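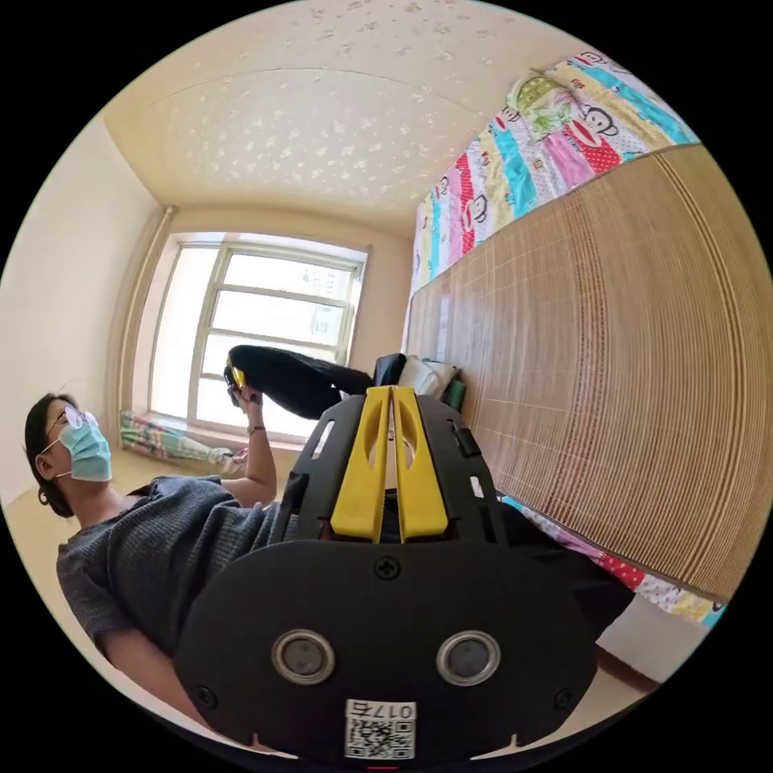

The Rule About Beds

Sheila Cheetham had written the handbook herself, all of it, in the winter when Candow was still two rooms over a tile shop in Hevosbridge, and so when I was sent round in March to find out why people weren't following rule fourteen, she took it rather well, considering, and made me a cheese sandwich for the journey.

Rule fourteen said: Before you begin, make the bed.

I should say that we were the part of the firm that went into homes. Other people built the arm, and Darius Furtună, who had a soft spot for it and a sillier sense of humour than you'd guess from his shirts, had named it Bromance, and by then the name was on the invoices and couldn't be got off. Our lot had the hand-held grippers, with the yellow fingers, and what we did was pick things up with them in ordinary rooms, over and over, so that Bromance might one day know how a person goes about a sock. The handbook told you how to do it decently. Wipe the fingers between households. Ask before you open a drawer. Stop when the householder says stop, even in the middle of a go, and don't sigh. I had always liked the handbook. It sounded like Sheila, who sounded like somebody's aunt at a bus stop.

"They're leaving the beds," she said, wrapping the sandwich in far too much paper. "I've been through 200 of the spring recordings and I don't believe I've seen one with the covers straight. There'll be a reason, Sena, so don't go in with your chin out."

I said I never had my chin out, and she looked at my chin.

Safta Rusu's flat was at the Villanueva, which had been a hotel once and still had the brass numbers, and the lift took such a time over each floor that I'd eaten half the sandwich before I got to hers. She'd been collecting for us longer than anyone, in her own flat and in her neighbours', and she opened the door with a gripper in one hand and a tea towel over her shoulder and told me to mind the rug. Jovita Solís was there already, sitting on the floor with her back against the bed and her shoes off. They worked as a pair on the longer jobs. The handbook asked for that too (rule six, nobody alone past teatime), and I noticed with some relief that rule six at least was alive and well.

"You've come about fourteen," said Safta.

"I've come to see how you're getting on."

"She's come about fourteen," said Jovita, kindly enough, and moved over so that I could sit down.

I'd prepared a little speech. It was quite a good speech, I'd practised it in the lift, and it had to do with how a standard is only any use if everybody keeps to the same one, and how the people who looked at the recordings needed to know what they were getting, and how a made bed was a matter of respect as well, when you were a guest. I gave it all. Safta listened right to the end, standing up, which made it feel longer. Then she went and pulled the covers off her bed in one great armful and dropped them back on any old how.

"There," she said. "Mrs Whoever at seven in the morning. What does your Bromance do?"

I said he'd straighten them, presumably.

"He would not. He's never met them. We've made the bed every time before he came in."

And of course that was so. I sat there on the floor and thought of all those smooth covers Sheila had been so hopeful about, and of the poor arm coming into some house where a child had got up in a hurry, and having no more idea what to do than I should have in an opera.

"We did it your way all through the autumn," Jovita said. "Then Darius had us over to the workshop to see how he was coming on, for a treat. They'd put a blanket on a table, a bit twisted. And he went to one side of it and stopped. He just stood there, like my uncle at a wedding."

"So we left the beds," said Safta.

"You might have told us."

"I wrote it on the form."

She had, too. There was a box at the foot of the visit form for remarks, and Safta had filled it in every time in her small upright writing: bed not made, see last month. I found out later that the forms were scanned in a batch and the remarks box fell just below where the scanner stopped reading. We had 1,282 of those forms, and I'm ashamed to say I had once complained in a meeting that the collectors never gave us any remarks.

I stayed for the afternoon. I'd meant to stay an hour. They let me have a go, and I was dreadful at it. You think you know how you pick up a pillowcase until you've got to do it with two fingers and somebody patient watching. Safta corrected my wrist. She had rules of her own, I discovered, none of them in the handbook and all of them better than half of what was: go slowly into cloth and quickly out of it; if you drop the thing, pick it up from where it dropped and don't put it back nicely for yourself; change which side of the bed you start from; if you're tired, say so, and do the cutlery. She'd worked them out over the winter and taught them to Jovita, and Jovita had taught them to a cousin, and I dare say half the building could have told you why you don't put it back nicely for yourself.

"What about respect?" I asked, when we'd stopped for tea. I didn't like to let it go altogether. "Sheila's quite firm that it's somebody's bedroom."

Safta thought about that for some time. She was a fair woman, and I think she'd expected me to drop it.

"Make it afterwards," she said. "Ask before, leave it how it is, do the work, and make it afterwards. And if they don't want it made, don't make it. My neighbour across the landing doesn't. She says a bed wants to breathe."

I wrote that down on the sandwich paper, there being such a lot of it, and I wrote the others down as well, going round the edge when I ran out of middle. Jovita spelled things for me and put in a few I'd missed. Then I went down in the lift, which stopped at every floor to let on people who weren't there.

Sheila was still at her desk when I got back, with her coat on, as she generally was from four o'clock onwards whether or not she meant to leave. I gave her the paper. She smoothed it out and read it through twice, turning it to follow the edge, and when she came to the part about dropping things she made a small noise.

"Well, that's rule nine done for," she said. "I had them tidying up after every drop. I thought it would look nicer."

"It did look nice."

"It did, didn't it?" She took out her pen and the old handbook, her own copy, with the tea on it, and put a line through fourteen, and then sat a while without writing anything in its place. I told her about the remarks box. She put the pen down altogether then and went out to look at the scanner, still in her coat, and I could hear her through the wall lifting the lid and shutting it again.

The new handbook went out before the summer. They printed 300, which was too many, and Safta's name is in the front under Sheila's, though she sent hers back with a correction to the spelling on page four and a note, in the box for remarks, asking whether anybody had thought about duvets.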